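Handover walk-through, Besum Street flat, 25 October 2018

My comments are under each item. Katsuhiko, yours are the ones marked KT.

1. Stair handrail — OK. Solid the whole way up, and I really leaned on it!

2. Balustrade gaps — OK upstairs. The landing one looks wide to me, please put a gauge on it.

3. Smoke alarms — NOT DONE. Bedroom alarm is still in its box on the windowsill (KT: electrician back Friday).

4. Loft bed clearance — 2000 mm under the platform, as drawn. Kimie is tall and she walked through happily.

5. Bathroom door — sticks. Swelled in July and I'd hoped it would settle, but no. Plane the top edge.

6. Window restrictors — OK, all 9 fitted. Lovely colour on the frames too.

7. Ceiling height, living room — 2360 mm at the bulkhead. Matches Tomoyo's drawing.
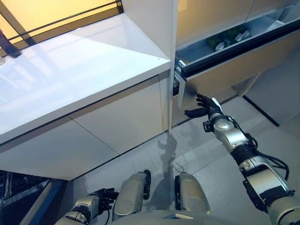
8. Kitchen joinery — mostly good, and I'm fussy about joinery. Doors line up and the hinges are all tight. The drawer with the grey front, to the right of the tall white partition, needs its runner screws checked with it pulled out, and I'd like the soft-close tested again once it's loaded with cutlery (mine weighs a tonne).

Contact: Mitsuko Chiba, Larnex Interiors | © Larnex | Back to top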